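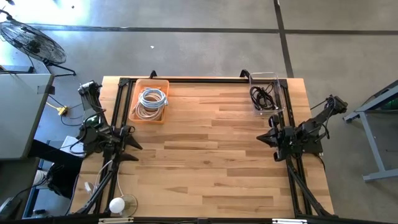 The Orange Bin

Orvokki Vuorinen had promised her brother-in-law the cables by the end of the afternoon, and as she had also promised him the same thing in December, and again when the clocks changed, she felt that this time she had better do it.

It had begun when old Mr Mac Carthaigh gave up the repair shop in Lultham and let it be known that anyone who had ever been kind to him could come and take what they liked. Most people took a screwdriver or a nice tin. Orvokki, who had been kind to him for years and had a large car, came away with everything that had a plug on one end and something else on the other. There were 546 of them according to the old man's ledger, and though she never checked it she believed him, for he was the sort who wrote down the price of string.

Most had gone by now. A boat of them (she called every carload a boat, her father having been a ferryman at Jekby) had gone to the school, and another to the church hall, where Ultan Hegarty was building a sound system that grew a little larger each time she visited. What was left was the part she had been putting off, the part that had to be sorted.

"Black in the clear bin, everything else in the orange," she told Trí La, who had come to help and had brought a bag of buns, and was therefore already forgiven for being late.

"Why not the other way about?"

Orvokki thought about this with some care. She was fond of Trí, who was her neighbour's youngest and asked questions as other people breathe. "Black ones all look the same," she said at last. "You want to be able to see them from the side. The pretty ones you can find by putting your hand in."

So they set to it, and it was pleasant work once you stopped minding it. Orvokki had her own way of winding a cable, which was to let it go where it had always gone. A cable remembers, she said. If it has spent ten years going round to the left, then you are only making trouble for yourself by asking it to go round to the right. The pale blue ones were the best behaved. The beige ones sulked. The black ones, which had been bought by somebody in a hurry and put away by somebody in a worse one, had to be talked to.

"My uncle Gunard had a drawer like this," said Trí, through a bun. "When he died we found the lead for a camera he'd lost before I was born. Mum kept it. She won't say why."

"What does it look like?"

"Like a lead."

Orvokki nodded, because she understood it perfectly. She had one of her own at home, in the dresser under the good napkins, that had belonged to a radio, and the radio had belonged to a kitchen in Jekby where four people used to sit with their elbows touching and listen to the shipping weather. The radio had gone to the tip long ago -- it had gone quite cheerfully, trailing a knob -- but the lead had somehow stayed behind, and moved house with her three times, and she could not have told you the day on which it had stopped being a lead and become something else.

It was getting on for four when they came to the one they had been looking for without knowing it. Trí drew it up out of the tangle and it sprang open in the middle, as if it had been waiting to stretch.

"There's a label tied on this," he said. "It says Sorcha Keogh, paid, will collect."

"Sorcha Keogh! She moved away before you could walk."

"Well, she's paid."

They looked at it for a while. Then Orvokki took off the little paper label, smoothed it flat with her thumb and put it in her cardigan pocket, and laid the cable down on its own at the front of the table where it couldn't be mixed in with the others. 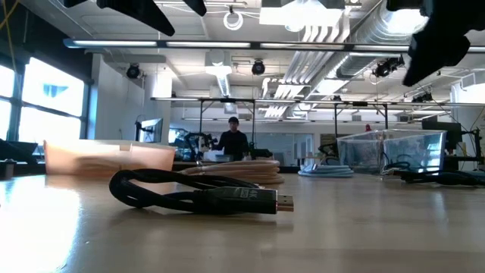
What Naomi Kaijage Knew

Naomi Kaijage at the post office knew where everybody had gone, and when Orvokki telephoned she knew this too, although she made a show of having to think. Sorcha Keogh was up the coast, 300 miles off, with a dog and a bad knee. She still sent a card at Christmas. She had never, in any of them, mentioned a cable.

"It'll cost you more to post than it's worth," said Naomi.

"I dare say it will."

"She'll have bought another one years ago."

"I dare say she did," said Orvokki, and asked what size of envelope would do, and whether the padded ones were still 50 pence, and how the hip was, and after that it was some time before either of them got back to the subject.

Trí went down with it himself before the post office shut. He had written the address in his best capitals, and Orvokki had tied the old label back on where it had been, and put in a note that took her longer than all the winding. In the end it only said that Mr Mac Carthaigh was well, and sorry for the delay.

Her brother-in-law came for the rest at six. He said he had been expecting more of a mess, and she gave him a bun.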